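Brivwood folding table, medium brown, reviewed after a winter of laundry

Frame and delivery

The Brivwood arrived in one carton with the legs, a bag of bolts and a hex key. Assembly took two people less than an hour. The instruction sheet has the rear legs drawn the wrong way round in step four, so check the bolt holes before tightening anything. Once the bolts were done up the table stood level on a tiled floor and needed no packing under the feet.

I bought it to fold clothes on, standing up, against a wall. The kitchen bench was too high and the bed too low. Stated load is 70 kg, which I have not tested and don't intend to.

Surface

The top is wood with a medium-brown finish and a strong, wavy grain running left to right. The grain is darker than the sample on the Brivwood website, and anyone matching it to other furniture should ask for an offcut first. Colour has stayed even so far, including the end nearest the window.

For folding, the finish matters more than the colour. Cotton slides on it a little. A T-shirt can be turned without lifting it, but a tall stack will creep if the table is bumped. Heavier items such as trousers go at the bottom of my stacks for that reason, with shirts on top. Buttons and zips have left no marks I can find. A damp towel left overnight in May raised a faint pale ring, and it was gone by noon.

Depth is the best thing about it. A finished pile can sit at the back left corner and there is still clear wood in front and to the right for the next garment.

Clothes at the back left corner, khaki and grey in with the navy and red: 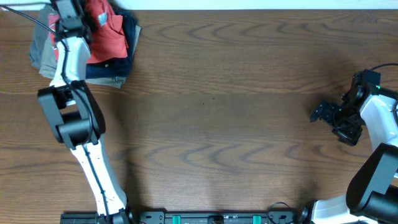
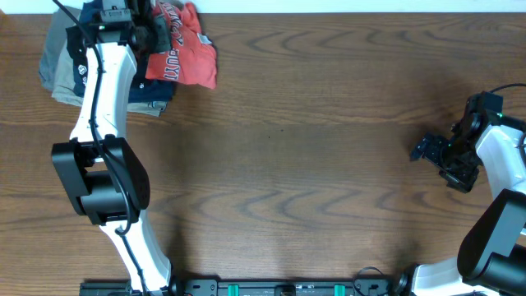
Katalin Halász has had the same table for two years and disagrees with me about the slip. Hers grips well enough, she says, and she puts the difference down to wax: she gave the top a coat of Kallia paste when it was new and has repeated it twice. She also reports that the rear left bolt works loose every few months, and that a spring washer cured it.

I have since checked my own bolts. The rear left was a quarter turn loose, the others were tight. I have fitted a washer and will leave the wax until the warranty runs out, as the Brivwood sheet is vague on whether coatings are covered.

Other points

The front edge is square and a bit sharp on the forearms – a light sand would fix it. There is no shelf or rail underneath. The Tudier table I had before was lighter to move and had a rail, but it was too shallow for a bath sheet folded in thirds.

Price was $200 with 12 months' warranty. I would buy it again at that price for folding and sorting. For sewing or anything else where the top must stay dead still, fit the washers first and try it with the machine running.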